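Cloth folding, part four: what the wrist cameras were doing for us

Posted 19 April 2023

I said in February that I would write up the camera comparison once we had enough runs. We do now. Orsolya Virág did most of the evaluation and I did the training, so mistakes in the numbers are probably mine.

The setup is the same two-arm cell as in the earlier posts. We call it Hurkik. 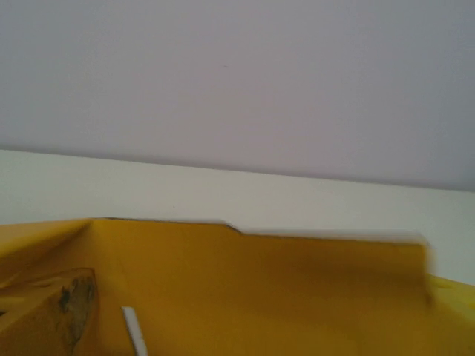
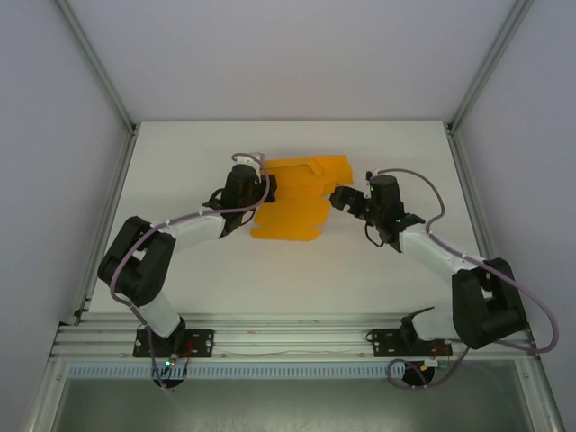
A wrist camera's view, first, and the fixed camera's view of both arms at the orange cloth, second.

The question was simple. The policy gets every camera as input at every step, and a lot of what the wrist cameras send is wall, ceiling and blur. Does it help to drop those views when they carry little information?

We trained on 2,929 demonstrations, all collected by hand. One policy saw every view all the time. The other had a small gate in front of each wrist camera that could turn its features down to zero. The gate had no labels. It was trained along with everything else, with a small penalty for staying open. We used 4 random seeds for each version and ran 528 evaluation trials in total, split evenly between the two.

The gated policy did better on the first grasp and no better on the final fold. I had expected the opposite. Looking at the logs, the gates mostly stay shut while an arm is traveling and open again near the cloth. After the first fold they open and close a lot, and I don't have a good explanation for that yet.

Jolán Bognár suggested that the penalty is too strong late in the task, when small differences at the edge of the cloth matter most. We are retraining with a weaker one. I also want to try a version where the gate sees the fixed camera too, so it has some idea of where the arm is before it decides.

Code is not cleaned up. If you need it sooner, write to me and I'll send what we have.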